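Is a Flat Table Really Flat?

Run your hand over a tabletop. It feels flat, so you might say it is flat. But how do you know? Your hand is not a very good ruler.

People who sell tables like the word "perfectly." A store called Merkow once had a sign that said "perfectly flat desks." I don't believe signs much, so I asked Cyril Bainbridge, who has made tables in Ellwood for 19 years. He laughed. "Flat enough for soup," he said.
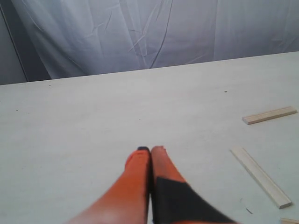
Every surface has tiny hills and valleys. Some are so small that you need a microscope to find them. Others are big enough to make a marble roll. Wood can also bend a little when the air gets damp, so a board that was fine in winter may curve by July.

Pale tops are tricky too. Light spreads over them so evenly that small bumps can be hard to spot.

Want to check one yourself? Stand a metal ruler on its edge across the table. Shine a flashlight from behind it and put your eye down low. If light sneaks under the ruler, there is a dip. Try 8 different spots, and turn the ruler each time.

What if you see no light at all? Maybe the table is very flat. Maybe your ruler is bent the same way. Try another ruler before you decide.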